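Brown paper -- what is it FOR?

Big brown sheets. You've seen them. Round parcels, under paint pots, on the table at school when the glue comes out. It has a proper name too: kraft paper. Say it like "craft". Kraft is a German word and it means strength. Good name, as you'll see.

What is it made of?

Wood, mostly. Trees like pine and spruce. Inside the wood are tiny threads called fibres, far too thin to see one by one. Pine fibres are long ones. Long fibres tangle up well, like hair that hasn't been brushed, and tangled fibres are hard to pull apart. Tough paper!

How do they make it?

First the logs lose their bark. Then a machine chops them into chips. The chips get cooked in a giant pot with special chemicals -- very hot, very smelly (people who live near a paper mill will tell you, rotten eggs). The cooking gets rid of the sticky stuff that holds the wood together. Sticky stuff is called lignin. What's left is a brown mush called pulp.

Pulp gets mixed with lots and lots of water and poured over a moving mesh. Water drips out, fibres stay behind. Squash it between rollers. Dry it on hot rollers. Wind it up. Done. A roll of paper, and some of them weigh more than a car.

Why is it brown?

Because wood pulp comes out brown. White paper has had an extra wash called bleaching. Plain brown kraft skips that bit.

So why put it on a table?

Loads of reasons.

Drips and smears land on the paper and the table underneath stays clean. Well, cleaner. A really big puddle will soak through, so wipe up quick.

Scratches. Drag a box with a staple in it over bare wood and you get a line for ever. Drag it over paper and the paper gets teh line.

You can write on it. Draw round your scissors and you know where they live. Draw a big arrow. Write "DO NOT TOUCH, STILL STICKY".

And when it's too scruffy you roll it up and put down a new bit.

Leokadia Chmielewska runs the Wednesday making club in Trurkow and covers her tables every June for the model boats. She says one good sheet lasts two sessions, or one if there's varnish. Her tip is to tape the paper underneath the table top, never on top. Tape on top gets picked at. By everyone.

Try it: the strong way and the weak way

You need a piece of brown paper, a piece of kitchen roll, and a cup of water. Ask before you take the kitchen roll.

Tear a strip of the brown paper from top to bottom. Now turn it and tear a strip from side to side. Was one tear straighter? Lots of paper has a grain, like wood has. More of the fibres point one way. Tears like to run along the grain and go wobbly across it.

Now tear the kitchen roll. Easy peasy, isn't it.

Next, dip a corner of each in the water. Count to 100. Pull gently. Which one fell to bits first? Write it down somewhere, and not on the wet one.

How do you cover a table?

Get a grown up or a friend for the other end, it's a two person job. Clear everything off. Unroll the paper with the curly side facing down so the edges don't spring up and bop you. Smooth from the middle out to the sides. Fold the ends under, tape, finished. Two thin sheets side by side work fine but overlap them a bit or paint gets down the gap -- it always finds the gap.

If you use a computer as well, keep it on a different desk. Keyboards hate glue.

Can it be recycled?

Yes if it's clean and dry. Take the tape off first. Paper with a lot of paint or food on it usually can't go in, so check what your own council says. Old fibres get mashed back into pulp and turned into new paper or boxes. Each time round they get shorter and weaker, so after a few goes they need some fresh ones mixed in.

Words to rember

Fibre -- a tiny thread
Pulp -- mushy wood and water
Lignin -- nature's glue inside wood
Grain -- the way most of the fibres point

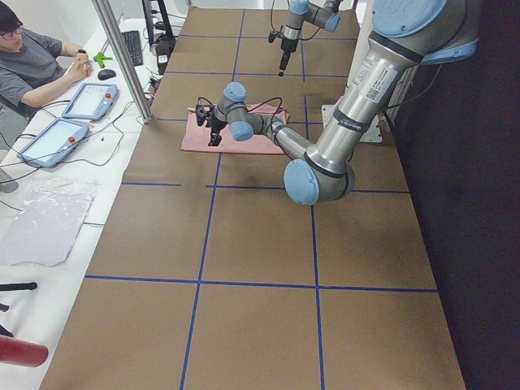 A big work table covered in brown kraft paper, with a white desk next to it holding a keyboard and mouse.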